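# The Cutville Bus

Asanka Patwary had fifteen minutes before the bus to Cutville and he spent the first four of them looking for his ticket.
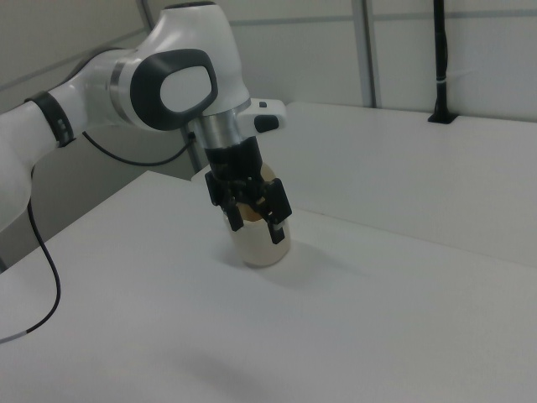
The depot at Nernemgate had been repainted in March, and the smell still hung in the waiting room whenever the heaters came on. His mother used to bring him through here when he was small, on the way to his aunt's house in Fetlow, and she always bought him a drink he wasn't allowed to spill. He thought of her now because of the cup, a plain cream one standing upright on a white tabletop, the same color as the set she had kept for visitors. After she died his sister took the set. He had said he didn't mind.

The ticket was in his shirt pocket. He moved it to his coat, then back to the shirt.

A woman with a cat carrier sat down across from him and asked if the Cutville bus went by the river road.

"It used to," he said. "I haven't been on it in a while."

"My son said it does."

"Then it probably does."

She put her coat over the carrier. The cat made one low noise and quit.

He was going to Cutville to sign for the sale of the house. His sister had done all the work on it, the phone calls and the man who came about the roof, and she had asked him for one thing, to be there at two o'clock with a pen. He had two pens. He had also written her a letter, four pages, mostly about the year their father was out of work and who had done what. He wrote it at night and it had seemed fair at night. On the walk to the depot it seemed long.

The bus pulled in at twenty past eleven. The driver got down to smoke and the passengers stood in a line and watched him do it.

Asanka sat on the left so he could see the river if they went that way. They did. The water was high and brown, and there was a fence post going along in it, wire and all. The woman with the cat was up front, and she turned around and nodded at him – her son had been right.

At Mahuika, where the bus stopped for ten minutes, he got out and bought a sandwich. There was a trash can by the door of the store. He took out the letter, read the first page again, and kept it. He threw away the other three.

His sister was waiting at the Cutville stop with the car running. She had cut her hair.

"Did you bring a pen?" she said.

"I brought two."

She moved a box off the passenger seat so he could get in. It was heavy and something in it clinked.

"Those are for you," she said. "There were six. I broke one."

He held the box on his lap the whole way to the lawyer's office.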